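# The Little Wagon That Took Its Time

I first heard about the Rustel wagon from a man who was trying to sell me something else entirely.
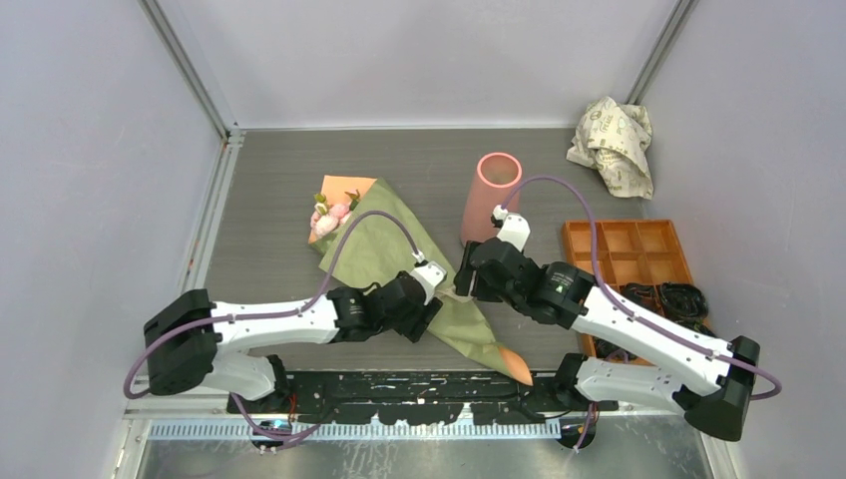 His name is Teguh Ngui, and he had a perfectly decent hatchback he wanted me to look at, but he kept drifting back to the long green car parked behind it. It was one of the early ones, he told me, from before Rustel changed the rear suspension, and he'd put new bushings in it himself over two weekends in March. I never did drive the hatchback.

If you don't know Rustel, I wouldn't blame you. The company builds its cars in Sellberg, a town with one main road and a very good bakery, and for years it made delivery vans and not much else. The wagon came along when somebody in the office noticed that van customers kept asking for windows and a back seat. So they got windows and a back seat! The first batch was just 200 cars, and they were slow and noisy and sat a bit too high, and the people who bought them would not hear a word against them.

The new one is a much more grown-up car. Dimas Pangaribuan ran the chassis work, and he met me at the factory gate with the keys already in his hand, which I took as a good sign. We headed out on the old road toward Yeoh, all patched concrete and sudden dips, and he talked nearly the whole way about seat springs. I had no idea there was so much to say about seat springs (there is, and I have 16 pages of notes if anybody wants them).

What I liked best was how settled it felt. The old wagon used to hop over a bad patch and then think about it for a while, but this one just breathes out and carries on. The steering is light in town and firms up nicely once you get going, and the brake pedal has a good solid feel from the very top. I did find the wind noise around the mirrors a little tiresome on the faster stretches, and Dimas winced when I brought it up - they're working on a new seal.

Inside, it's still a Rustel. The switches are big enough to use with gloves on, the load floor is flat, and the navigation comes from Planberg, who seem to believe every driver wants to be told about roundabouts 2 times. You can turn that off, but it took me almost 100 miles to find the menu.

We stopped in Yeoh for coffee and came back the long way, with the windows down and the back seat folded flat. Teguh has called me since to ask how it drove, and I told him he should go and try one. He says he's keeping the green one.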